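Budmont hand-held teaching gripper, second version: is showing really easier than telling?

6 min read

I have now been promised three times that the days of programming a robot are over. The first time it was a joystick, the second time a pair of gloves, and this time it is a gripper on a handle with a camera looking down at its two fingers. You pick it up, do the job yourself, and the recordings are used to train the arm. Budmont sells it as something you can learn over a cup of tea.

I had the kit on loan from Arari, who bring it into this country, and I paid for my own shopping. For comparison I kept our old remote control set, a Tesa, where you sit at a desk and move a small copy of the arm while the real one follows. We have had that one since December and I know its faults by heart.

Start with what is good. The hand-held gripper is quick. In one working day I recorded 171 goes at moving a bottle off its coaster and putting it back. On the Tesa I would have been pleased with a third of that, and my neck would have hurt. You also feel the weight of the thing you are lifting, and the remote set gives you none of that. New people pick it up fast — our youngest starter was making clean recordings before lunch.

Now for the rest. The leaflet says 1,000 recordings will give you a "dependable" skill. It does not say what dependable means, or how many sorts of bottle, table or light are meant to be in those recordings. I ended up with 847 that I was willing to keep, after throwing out the ones where the software lost track of where the gripper was. It loses track when you turn quickly, and it loses track over a plain tabletop. We were told to put more clutter and pattern in view, so breakfast things came out of the kitchen and letters went up on the cloth at the back.
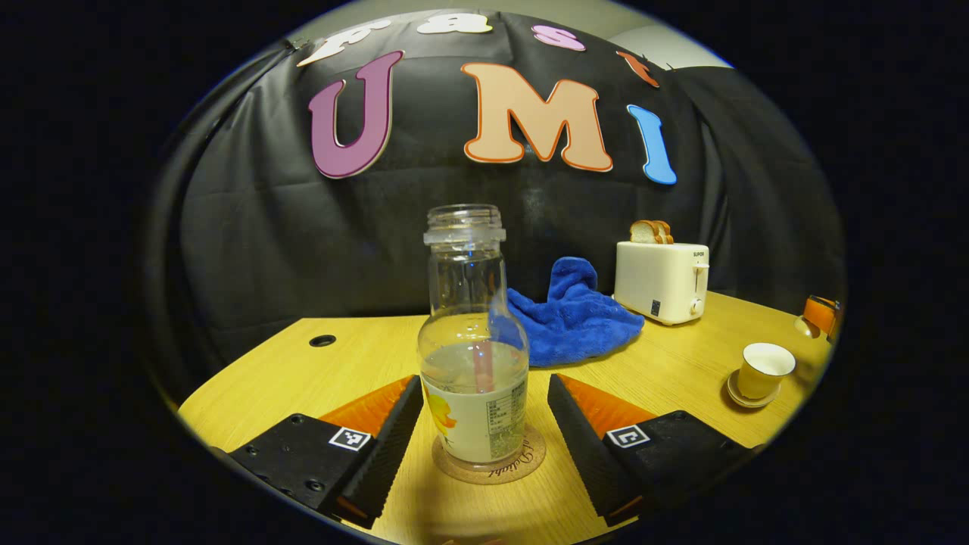 That did help, though I would have liked to read it in the manual and not in the fourth email from support. The manual is thin on other matters too. It has two pages on charging and one paragraph on how fast to move your hand, which matters far more. A person's wrist will happily do things that the arm can't copy, and the software only warns you afterwards.

The grip is another sore point. My hand ached by mid-afternoon, and tired people make sloppy recordings. The Hettiarachchi handle, sold separately, is softer and a better shape, but it should have been in the box.

Would I buy one? For simple lifting and placing, perhaps, if you have somebody patient to do the sorting. For anything fiddly I still trust the remote set, slow as it is — at least there you see straight away what the arm can't reach. And I would want the claim of "more than 2,000 everyday tasks" taken off the box until Budmont prints the list.

Three stars out of five.

14 comments · 32 shares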